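Treino Desportivo II - apontamentos da aula 6
Retoma da época depois de paragem longa (críquete e outros desportos de taco)

Passados a limpo à pressa, faltam as referências completas, ponho na próxima versão.

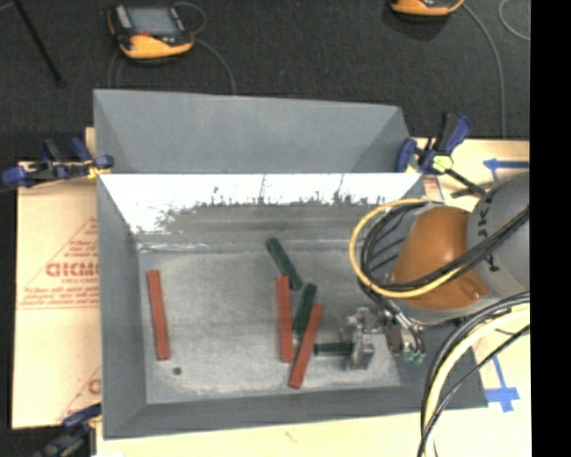
Continuação da aula anterior. Tínhamos ficado na diferença entre paragem programada (fim de época, férias) e paragem forçada (lesão, suspensão do campeonato, obras no campo). A distinção interessa por causa do planeamento: na primeira o atleta sabe a data de regresso, na segunda não. Sem data, não há periodização que aguente. Quem faz manutenção durante semanas sem horizonte acaba por largar.

1. O que se perde primeiro

Ordem aproximada, varia muito de atleta para atleta:

Timing de batimento. Vai-se depressa e volta depressa, mas só com bola lançada por alguém. Máquina ajuda pouco, falta a leitura do braço do lançador.
Resistência específica. Um batedor que corre bem 5 km em estrada pode estar de rastos ao fim de dez corridas entre wickets, com equipamento vestido. Travar, virar, arrancar outra vez.
Tolerância do ombro e da zona lombar nos lançadores rápidos. É o ponto crítico da aula, ver secção 3.
Força máxima perde-se devagar. Não é a prioridade na primeira semana.

Tomada de decisão: discutiu-se, sem conclusão. O Etornam Kwofie defendeu que a decisão não se perde, o que se perde é a confiança nela. Fica para o trabalho de grupo.

2. A componente psicológica

Ansiedade de retoma. Não confundir com a ansiedade pré-competitiva normal, que tem hora marcada e passa com a primeira bola. A de retoma aparece antes, às vezes semanas antes do primeiro treino, e tem a forma de uma pergunta: ainda sei fazer isto?

Sinais a que o treinador deve estar atento:
- atleta que pede sessões extra logo no primeiro dia
- atleta que evita os exercícios onde era mais forte
- conversa constante sobre resultados de antes da paragem
- queixas físicas vagas, que mudam de sítio

O que fazer: nas primeiras sessões, tarefas com sucesso provável. Lançamentos a meia velocidade, zona conhecida. Sem estatísticas afixadas no balneário. Feedback curto, um aspecto de cada vez.

Também há o lado bom da paragem, e convém falar dele com os atletas. Descanso verdadeiro, dores antigas que desaparecem, vontade de jogar. Há quem volte melhor. Perguntar sempre o que fizeram fora do treino antes de assumir que vêm mal.

3. Carga de lançamento - caso do Grullcombe

Clube de segundo escalão, paragem longa por causa do campo, regresso em Maio. Caso trazido pelo Kwaku Osei, que acompanhou a preparação física. Dois lançadores rápidos, mesma idade, programas diferentes.

Lançador A: voltou a 100 bolas por semana logo na primeira semana, ritmo de jogo. Aguentou. Na terceira semana dor lombar, parou outra vez.

Lançador B: começou com 28 bolas na primeira semana, corrida de aproximação encurtada. Chegou às 77 na quinta semana e só aí passou a ritmo de jogo. Fez a época.

Atenção: são dois atletas. Não se prova nada com isto e no exame não quero ver "o caso do Grullcombe demonstra". Serve para pensar na progressão. Perguntas que ficaram no quadro:

O B teria aguentado o programa do A? Não sabemos.
O historial de lesões era igual? O Kwaku diz que não, o A já tinha tido queixas em júnior.
Quem decidiu as 100 bolas? O próprio atleta. O treinador só soube depois.

Esta última é a mais importante, para mim. Falta de registo. Bola lançada no aquecimento conta, bola lançada no quintal com o primo conta tambem. Se não está na folha, o treinador está a planear às cegas.

Regra prática para a cadeira: subir o volume OU a intensidade na mesma semana, não os dois. Semana de descarga ao fim de três de subida. Depois da descarga retomar no valor anterior, não no seguinte.

4. Batedores

Progressão sugerida, cada fase dura o que tiver de durar:

Fase 1 - bola parada e bola largada. Pés e cabeça. Aborrecido, mas faz-se.
Fase 2 - lançamento por baixo, curta distância, variação de comprimento.
Fase 3 - redes com lançador, velocidade controlada. Máximo 75 bolas por sessão, com pausa a meio.
Fase 4 - situação de jogo: campo montado, marcador, corridas entre wickets.

Erro habitual: saltar da fase 1 para a 3 porque "na rede é que se vê". Vê-se sim, vê-se o batedor a defender-se da bola em vez de a jogar, e depois leva-se duas semanas a desfazer isso.

Segundo erro: esquecer as corridas. Os batedores treinam a pancada e depois perdem o wicket numa corrida mal chamada. Chamada em voz alta desde a fase 2, mesmo sem parceiro.

Guarda-redes de wicket (wicketkeeper - não há tradução que preste): atenção aos joelhos e às ancas. Posição de cócoras prolongada após paragem dá queixas certas. Começar com séries curtas, seis bolas, levantar, andar, repetir. Mãos também: luvas rígidas de estar paradas no saco, dar-lhes uso antes.

5. Viagem e torneio concentrado

Tema que só demos a correr nos últimos dez minutos. Quando a retoma coincide com um torneio fora, juntam-se três problemas: calor, fuso e alojamento fechado. O torneio de Clirnville foi dado como exemplo de calendário apertado, jogo dia sim dia não, treino ao fim da tarde por causa da temperatura.

Pontos a reter:
Aclimatação ao calor demora, começar antes da viagem se possível (treinar com mais roupa é discutível, ver debate).
Os primeiros dois dias no destino sem carga de lançamento.
Peso antes e depois do treino, para a hidratação. Registar.
Grupo fechado no hotel: prever tempo sozinho. Nem toda a gente descansa em companhia.
Rotação dos lançadores decidida antes do primeiro jogo, não depois da primeira derrota.

Pergunta de uma colega: e o banco? Os suplentes que não jogam perdem carga durante o torneio e depois são chamados a frio. Boa pergunta. Solução possível, sessão de compensação no dia de jogo, depois do fim ou de manhã cedo. Exige mais um treinador disponível, que os clubes pequenos não têm.

6. Trabalho de grupo

Escolher um dos dois cenários:

Cenário Erow: equipa sénior, oito semanas até ao primeiro jogo, dois lançadores rápidos e um deles vem de lesão no ombro. Campo disponível só duas vezes por semana.

Cenário Nam: equipa sub-19, quatro semanas, plantel completo e saudável, mas sem treinador de guarda-redes e com exames escolares a meio.

Entregar: plano semanal numa página, folha de registo de carga em branco pronta a usar, e meia página a justificar uma decisão que o grupo tenha achado dificil. Uma só. Não quero a lista toda.

Grupos de três ou quatro. Entrega na terça-feira, até às 18h, em papel ou por correio electrónico. Quem fez o cenário Erow no ano passado tem de escolher o outro.

Para a próxima aula: ler o capítulo sobre destreino e trazer uma folha de registo de qualquer clube, de qualquer modalidade. Começamos pelo debate do ponto 5, que ficou a meio, e depois passamos à fadiga nos jogos de vários dias.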